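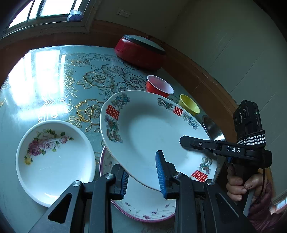
Looking after the good platters (and everything you pile on top of them)

My rule for years was that anything with a pattern on it lived at the back of the cupboard and came out for weddings. Silly, really. The big oval one with the red double-happiness characters is far too cheerful to spend its life in the dark, so now it gets used, and so does the deep round dish with the roses inside it. I've had to learn a few things along the way, mostly by getting them wrong!

Wash them one at a time

I used to fill the bowl and drop everything in together. Then I chipped a saucer on the bottom of a pan and felt sick about it all evening. Now I lay an old tea towel in the bottom of the sink, put in one piece, wash it, rinse it, and take it out before the next one goes in. Warm water, ordinary washing-up liquid, soft cloth. Nothing scratchy anywhere near the printed bits, and if there's any gold on a piece I go even more gently.

Keep them out of the dishwasher

My friend Chepkoech Shirima put hers through every night and swore it did no harm, until we stood her plates next to mine one Sunday and the dragons on hers had gone quite pale. She washes by hand now (with much grumbling).

Tea stains and grey marks

Bicarbonate of soda mixed with a drop of water until it's like toothpaste. Dab it on the plain part in the middle, leave it while you put the kettle on, then wipe and rinse. For the grey lines that knives leave, same paste, a bit more patience. I don't rub it over a printed rim, I just work up to the edge of the pattern and stop.

Stacking

Biggest at the bottom if you can. An oval platter sitting on a smaller round plate is fine on the table for five minutes while you find room, but I wouldn't leave it like that in a cupboard, it rocks. Between each piece I put a circle of kitchen paper or an old napkin. Mine are cut from a worn-out tablecloth and they've lasted since March.

On the table

Glossy wipe-clean cloths are a blessing with children about, but plates do slide on them. A thin cotton mat under the heaviest dish sorts that out. Hot pots want a proper trivet, and I mean a thick one. I once put a casserole straight down on mine and the cloth came up with it.

Serving in a deep platter

Anything saucy goes in the well and the rim stays clean, so people can see the pattern. Spoon it in from the middle, and keep a damp cloth handy for drips. Rice first, sauce second, herbs last thing before you carry it through.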